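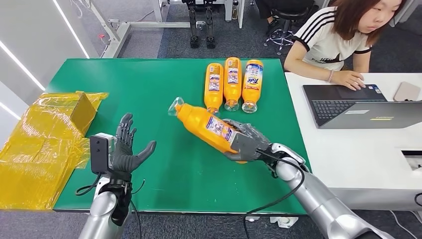 Most of the stains I get asked about are mineral. I moved to the Rurkberg side of town in May, and the tap water there is hard enough that a kettle grows a crust in 2 weeks. I bought a cheap drop kit and measured 115 milligrams per liter of calcium at the kitchen tap, then 130 at the outside spigot. The difference is probably the age of the pipe, or my drop counting. Descaler is sold in whatever the maker had on the line, and orange plastic bottles with a clear flared cap and a white and purple label look to me like half of the cleaning aisle. The package tells you very little. What matters is the acid, its strength, and how long it stays on the surface.

For scale there are three acids worth keeping in a house. Citric is slow and mild and comes as a powder. Vinegar is slower and smells. Sulfamic is faster, and it is what most of the commercial products turn out to be once you read the safety sheet. I use citric for the kettle: one heaped tablespoon in a full pot, brought close to a boil and left for half an hour. The crust comes off in flakes. Rinse twice.

The shower head needs more time. I unscrew it, put it face down in a bowl of the same solution, and leave it overnight. The rubber nozzles will tolerate this. Chrome plating mostly will, but check it in the morning and don't leave it for a weekend. I lost the finish on a Morris mixer handle that way and the replacement doesn't quite match.
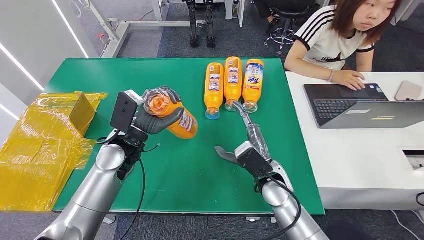 Faucet aerators are the part people skip. The screen at the tip of the spout catches grit as well as scale, and acid does nothing to grit. Take the aerator apart, lay the pieces on a towel in the order they came out, and brush the screen under running water before soaking it. Mine is a Wedby, which has a plastic insert that only goes back in one way. I have put it back the other way. It whistles.

Two warnings. Keep any acid off marble, limestone and cement grout, all of which it will eat. Never put acid down after a bleach product, even if the surface looks dry — the reaction gives off chlorine, and a small bathroom is a bad place to learn that.

I looked into a softener. The Zamix unit I priced came to 2000 installed, plus salt, plus a drain line I would have to run across the laundry room floor. A bag of citric acid lasts me most of a year. I'll look again when the water heater starts to rumble, and on Wednesday I plan to drain a bucket from the bottom of the tank to see how much sediment is in there already.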